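We use cookies to remember your saved searches and to see which pages people read. By staying on this site you agree to our cookie policy. Accept | Settings

About Vollitz Land & Home

August 23, 2022
By Farah Oei

Most people who call us have already been looking for a while. They have driven the back roads on their days off, written down phone numbers from faded signs, and come home with more questions than they left with. Is there water? Will the county let us build there? Who owns that strip between the road and the fence? We started Vollitz because we liked those questions, and because we kept meeting families who couldn't find anyone willing to sit down long enough to answer them.

I opened the office with Ruben Peeters, who had spent years as a land surveyor and knew every ditch and culvert in this end of the county. I had been selling houses in town and was getting restless. We rented a narrow front room on Dogar Street, hung a big paper map on the wall, and waited for the phone to ring. It took a while! Our first listing was a long, skinny lot with a creek running through the wrong part of it, and we must have walked it with every couple in the area before somebody fell in love with it. They still live there, and the creek still floods the lower corner in spring, exactly as Ruben told them it would.

We've been at it for 22 years now. There are four of us in the office, and all of us answer the phone, so please don't be surprised if you call about a garage and end up talking with Ruben about soil.

What we do

We help people buy and sell building lots, small farms and older homes in and around Bundus and the villages north of it. Some of our buyers want two acres and a view. Others want a house within walking distance of the school and would be happy never to mow anything again. We are glad to work with both, and with the ones who aren't sure yet and change their minds halfway through (I did the same when I bought my own place, so I have no business complaining).

For land, we like to walk the lot with you before you make an offer. Wear boots. We'll bring the plat, show you the corners where they are marked, and go over what has and hasn't been approved for septic. If a survey is old or missing, we will say so in writing. Ruben is fussy about this and has talked more than one buyer out of a lot we were hoping to sell, which made for a quiet ride back to the office but was the right thing to do.

For sellers, we come out to the property, have a good look, and give you a price we believe in. It may not be the highest number you hear. We would sooner start with a fair figure and have people come to see the house than start too high and spend the winter explaining why it's still on the market.

Our listings are kept up to date through Cisico, the shared listing service we joined a few years back, and we still print a paper list every month for the folks who like to sit down with a pencil. You can pick one up from the box by our door or ask us to mail it to you. 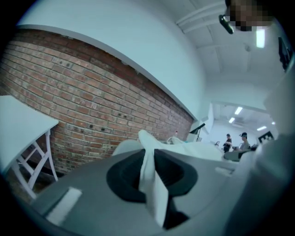
Older homes take up more of our time every year, and I think they are the part of the job I enjoy most. Buyers tend to look at the kitchen and the bathrooms first, and of course they should, but I always try to get them outside to spend a few minutes with the walls. Red brick with some orange and brown in it and pale gray mortar between the rows is a lovely thing to come home to, and small dark holes in the face of it are worth asking an inspector about before closing. We keep a short list of inspectors and masons whose work we know, and we'll happily share it whether or not you end up buying through us.

Every October we hold an open evening at the office for first-time buyers. There is coffee, there is usually pie, and there is a lender on hand to talk through down payments and closing costs in everyday words. It runs for two hours on paper and closer to three in practice — people get to talking, and we have never been good at sending anybody home.

If you'd like to come by, the office is at the corner of Dogar Street, across from the feed store, with parking around back. Call ahead if you want to see a particular property so we can arrange things with the owner. Otherwise just walk in and say hello, and if the door is locked we are probably out on a lot somewhere, so leave a note in the box and one of us will call you back that evening.

Get new listings by email once a month. Enter your address below to sign up. You can unsubscribe at any time.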